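Skundora Signing Device, Model 7
Offline transaction signing for cryptocurrency holders

Overview | Specification | Backup | Reviews

The Skundora is a hardware signing device for holders who keep their own private keys. Keys are generated on the device and stored in a separate memory area that the USB controller cannot read. A transaction is prepared on a computer or phone, passed to the device, checked on its screen and signed there. Only the signed transaction is passed back.

Model 7 replaces the earlier Kitov board. The case and cable are unchanged. The display is larger and now shows a full receiving address without scrolling — on the Kitov board the address was split over two pages.

Supported networks

Bitcoin and Litecoin are supported in the standard firmware. Ethereum and its tokens require the separate Amamance module, which is installed from the desktop program at no charge. Up to 13 modules can be held in memory at once. Removing a module does not remove the accounts associated with it; they reappear when the module is installed again.

Staking is not supported. Contract calls that the firmware cannot decode are refused unless blind signing has been switched on in the settings menu. The setting returns to off whenever the device is unplugged.

PIN and lockout

The PIN may be four to eight digits. After five wrong entries the device erases its keys and must be restored from the backup phrase. The counter is held in the secure memory area and is not cleared by a restart. A second PIN can be set to open a separate set of accounts.
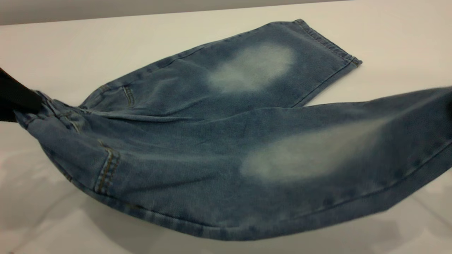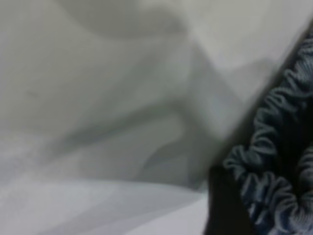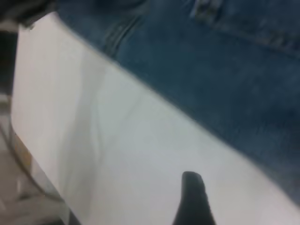
According to Eliécer Cuervo, the second PIN works as stated but the manual should make it clearer that both sets of accounts need the same firmware version before a restore. He restored to a replacement device running older firmware and the second set stayed hidden until he had updated it. The balances were correct afterwards. He would also like a longer cable.

The point about firmware has been added to section 5 of the manual. Update first, then restore.

Backup and recovery

At first start the device displays a phrase of 24 words. Write the words on the card supplied and confirm them when asked. The phrase is shown once. It follows the common word list, so accounts can be recovered on another maker's device if that device accepts 24 words and an optional passphrase.

The Adjei steel plate is sold separately. It takes the first four letters of each word, stamped by hand, and closes with two screws. Punches are not included.

Specification

Display: monochrome, two buttons below
Connection: USB-C, data and power
Battery: none
Wireless: none
Weight: 13 g without cable
Desktop program: Windows, macOS, Linux
Phone use: Android only, by cable

In the box

Signing device, USB-C cable, two phrase cards, printed quick start sheet. The full manual is a download.

Price and delivery

£169 including VAT. Dispatch normally takes some 5 working days. Orders are sent in a plain carton with no product name on the label. Returns are accepted if the inner seal is unbroken — devices with a broken seal can be exchanged for a fault but not refunded.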